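Budgeting for a second handheld gripper

Posted by Radek on 30 April 2022
Filed under: Workshop, Money

The purchase request for the second gripper went in this week, and I promised a few readers I would write down how I got to the number. It is a small budget by the standards of most automation projects. It still took me longer to put together than the last two projects combined, mostly because the first time around I bought things in the wrong order.

For anyone new here, we are a small returns and resale operation. Shoes come in, get checked, get paired and boxed, and go back out. Some of that work is dull enough that we would like a robot arm to do part of it. Before we spend real money on an arm, we have been recording people doing the handling with a gripper held in the hand, with a camera on it. The recordings go to Merker, who do the training side for us. If their results are good enough, we buy an arm. If they aren't, we are out the cost of some grippers and some hours.

Shoes are a reasonable place to begin. They are all more or less the same size, they don't break if you squeeze them, and we have plenty of them. They are also harder than I thought. The sides give, the laces go wherever they like, and a grip that works at the heel is no use at the toe.

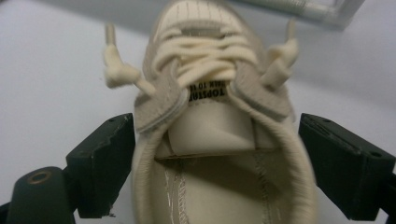
Sneaker held across the sides, laces up.

The laces are what I would point a buyer to first. When I compared fingers last fall I looked at opening width and closing force and not much else. Those are the numbers in the catalog. What matters just as much with shoes is how the finger meets a surface that isn't flat, and what happens when a lace end falls across the pad. You find that out by picking up a lot of shoes.

Our first gripper came from Bollero, as a kit. The price looked good. Then came the spare pads, a second set of fingers, the camera mount, a battery, and shipping on each of those as a separate order. I never added the shipping up until I did this year's budget. I don't blame Bollero for it. Everything was listed on the site and I did not read far enough down the page.

So the request this time is for a full working set, with everything needed to use it on the first morning. The total is $3,458, and it covers the following:

One gripper with fingers fitted
4 spare sets of finger pads
2 batteries and a charger
Camera, mount and cable
Memory cards
A hard case
Shipping, all in one order
Sales tax

I left out a second laptop. Gianni Benedetti, who runs the receiving side and does most of the recording, wanted one so that two people could check footage at the same time. I think they can take turns for now. If that turns out to be a problem I will ask for it separately in the fall.

We got quotes from Bollero and from Trullum. Trullum's gripper was the nicer of the two to hold. It is lighter and the trigger is smoother. Their fingers are a closed design, though, and you can't bolt your own parts to them. We have already changed our finger pads more than once and expect to do it again, so we stayed with Bollero. Having one kind of spare part on the shelf also counts for something in a shop this size. If you are starting from nothing and don't plan to modify anything, I would look at Trullum seriously.
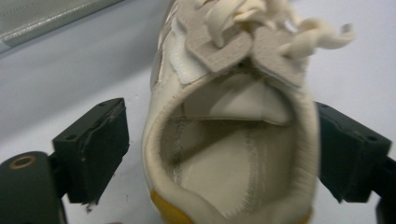

WEAR PARTS

This is the part of the budget I got wrong the first time. I had treated pads and fingers as things you buy once. They are closer to printer ink. Pads lift at the edges, they pick up lint and dust, and they stop gripping the way they did when they were new. Soft linings and fuzzy collars are the worst for lint. Suede is not much better.

Our rule now is to look at the pads before each batch of 50 pickups and swap them when an edge starts to come away. I would have liked a fixed replacement schedule because it makes the budgeting easy, but it depends too much on what comes through the door. A week of canvas shoes is easy on pads. A week of hiking boots is not.

If you are drawing up a budget of your own, put wear parts on a separate line from the equipment. Our first request had them lumped together, and when I went back for more pads it looked like I had underestimated the gripper. I had, in a way, but it was hard to explain with everything under one heading. With a separate line you can see what the thing costs to own and what it costs to run.

LABOR

Equipment is the smaller half of the bill. The larger half is somebody's time. Gianni records in the mornings, when receiving is slow, and stops when the trucks start coming in. Those hours come out of the receiving budget and for a long while nothing in my spreadsheet said so. The project looked cheap because the labor was sitting in another department's column.

I have moved it over. It makes the project look a good deal more expensive than it did in the winter, and I had an uncomfortable meeting about it, but I would sooner have it now than when we are asking for an arm. The second gripper is supposed to help here. Two people can record in the same quiet stretch of the morning, and we get through the list sooner.

It will not double the output. There is one good table for this and it is not large, and someone still has to fetch the shoes, put them back with their partners and label the files. I put down half again as much footage and left it there. Merker thought that was on the low side. We will see.

WHAT I DIDN'T BUDGET FOR

The arm itself. I have been asked for a figure several times and I keep declining to give one. Any number I wrote down today would get copied into next year's plan and treated as a quote. I don't know the reach we need, I don't know whether it will stand at the table or over a conveyor, and I don't know what the insurance people will want in the way of guarding. Once Merker has tested on our footage we can ask suppliers proper questions.

I also left out software. Merker's fee covers the training work and we use our own scripts for sorting files. There is a tracking system called Lu that Gianni saw demonstrated and liked. It would tie each recording to a stock number. For the amount we record, a spreadsheet and careful file names do the same job. If we add another product line I will look at it again.

TIMING

If the request is approved in May, the order can go out right after. Lead time on the gripper is longer than on the rest of it, so everything ships when the gripper does. I asked whether the pads could come early, and they can, but then we pay for two shipments, and I have learned that lesson.

While we wait, the current gripper stays in daily use and I will keep a written log of pad changes. I should have been doing that from the start. My figure for spares comes from old order emails and Gianni's memory, and next year I would like to have something better to work from.

A couple of people wrote after the last post to ask whether renting makes sense. I did get a rental price. For a month or less it would be the better deal. We expect to be recording well past that, and the rental terms didn't allow changing the fingers, so it was a quick decision for us. If your plan is only to find out whether your product can be handled this way at all, rent first.

I will post again when the order is placed. Comments are open below, and if you have bought pads in bulk from anywhere other than the gripper maker, I would like to hear how they held up.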